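What is a still life?

A still life is a picture of things that do not move by themselves. Fruit, jugs, flowers, books and shells are all favourites with painters.
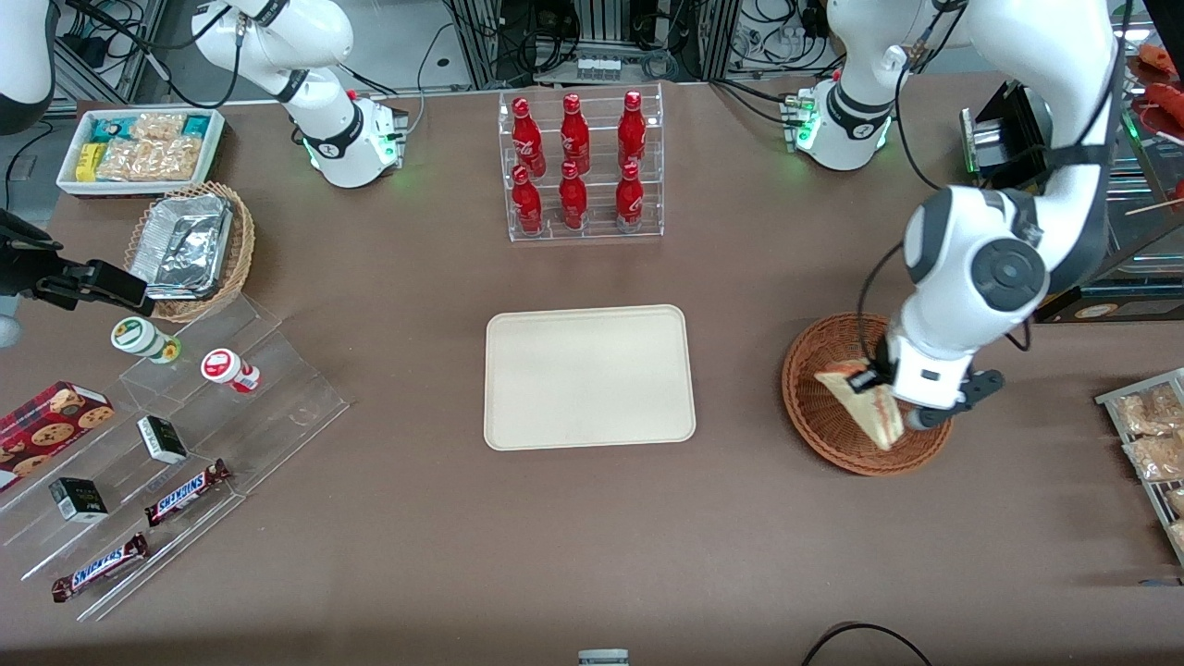 Kevser Gündoğdu wrote in to ask whether a painting of a sleeping cat counts. It doesn't, because the cat is alive and could get up at any moment. A painting of the cat's bowl would count.

How old is the idea?

People have been painting food and pots for thousands of years. The ancient Egyptians painted food on the walls of tombs. The Romans painted bowls of fruit on the walls of their houses. Much later, in the 1600s, Dutch painters became well known for pictures of tables laid with bread, cheese, glasses and flowers.

Why paint a jug?

A jug keeps still. A painter can look at it all day and come back to it tomorrow. That makes it good for practising light and shadow. Some objects also carried a message. A candle or a skull could remind people that life is short.

Does it have to look real?

No. About a hundred years ago some artists began to paint a table from the side and from above in the same picture. Others turned cups and bottles into flat shapes that overlap. You can still tell there is a cup, but it may be only an outline and a handle.

Try it yourself

You need paper, a pencil and a lamp.

Choose up to three things from the kitchen. Put one partly behind another. Switch on the lamp at one side and look for the darkest shadow.

Draw the big shapes first. Leave the patterns and labels until the end. When you have finished, move the lamp to the other side and draw it all again.

Words to know

Composition: the way things are arranged in a picture.
Foreground: the part that seems nearest to you.
Background: the part that seems furthest away.
Outline: the line around the edge of a shape.

Next in the Mirkel art pages: What is a landscape?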